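Gilenex Community Grants
Progress report 4, Banda Hall acoustic upgrade
Prepared by Benjie Gatchalian
04/03/2023

Work in this period covered the baseline noise survey, the revised panel layout and the first round of orders. The survey was finished in January. Readings were taken with the hall empty and again with the ventilation running at its normal setting. With the ventilation on, the noise at the rear seats peaked at 81 decibels during fan start-up, well above the level assumed in the original application. The contractor, Dutus, has recommended flexible duct connectors and a slower fan ramp. Both can be met from the existing budget line.

The panel layout has been redrawn to suit. Coverage on the rear wall increases and the ceiling clouds over the stage have been dropped. The colour of the fabric is still to be confirmed with the hall management.
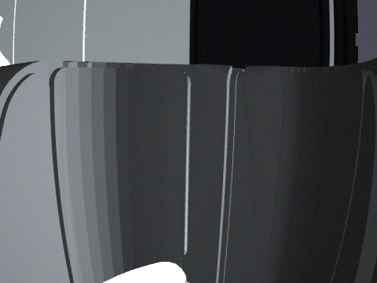
Figure 1. Computer render, light grey wall and dark panel behind a curved foreground object.

Orders have been placed for 307 square metres of absorber. Delivery is quoted at 18 weeks, longer than planned, and installation will move into the next reporting period. Dutus has agreed to hold its labour rate until then. The centre's regular bookings are not affected.

Spending to date is within the approved amount. We ask that the unspent equipment funds be carried forward. The electrical permit is still outstanding and a copy will be sent to Gilenex once it is issued.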